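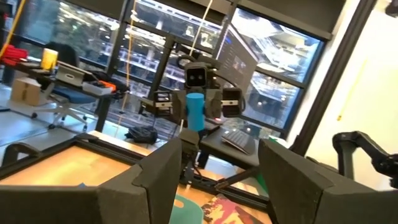 Vira Skoryk wrote in to ask why we keep buying desks when what people run out of is a place to put things down. She would rather see one long shelf by the door and fewer drawers, and she says the same was true at Pellent before the move.

It's a fair point and we've taken it up with the others on the second floor. The whole floor is nearly 3,000 square feet, and this page covers the desk end.

The laptop desk
Grey laptop with the lid partly open, a white box beside it, a yellow cup farther along. The dark desks came with the lease and they're staying. They show dust, and they don't take a clamp lamp well.

The chair
Blue seat cushion, black back, white base on casters. Chih-ming Yu asked for more chairs on casters and fewer stools, so the next order from Nenero will be all casters. We have asked for blue again if they still have it. Stools go to the storage room on the first floor - take one if you want it.

The floor
One cardboard box next to the chair, one black bag out toward the table. Boxes are fine on the floor for a day or so. After that, please flatten them and take them down the back stairs. Bags can go on the hooks in the hallway, which have been moved 4 inches lower after several requests.

The work table
The top is light wood. It marks easily, so use a mat for anything with a blade, and keep glue off it. Small things left on the table overnight will be in the tray by the window in the morning.

The keyboard desk
Black top, dark keyboard, monitor behind. Eusebio Montoya would like the monitors turned so they don't face the windows. We tried two layouts last fall and neither worked for everyone. A third is going on the wall in the hallway for comments.

About the shelf: Yao-tsung Yau has measured the wall by the door and there's room for one 3 feet long, or a longer one if the coat rack goes. Vojtěch Machala wants the coat rack kept. If you have an opinion, write it on the sheet by the sink.

For people coming over from Tse: you get one desk, one chair and one drawer unit each. Label your boxes on the side and on the top, with your name and the desk number. Keys are at the front office until 4 in the afternoon. Cups are shared, and the cupboard for them is over the sink.

The storage room and the kitchen will get their own page when the painting is done.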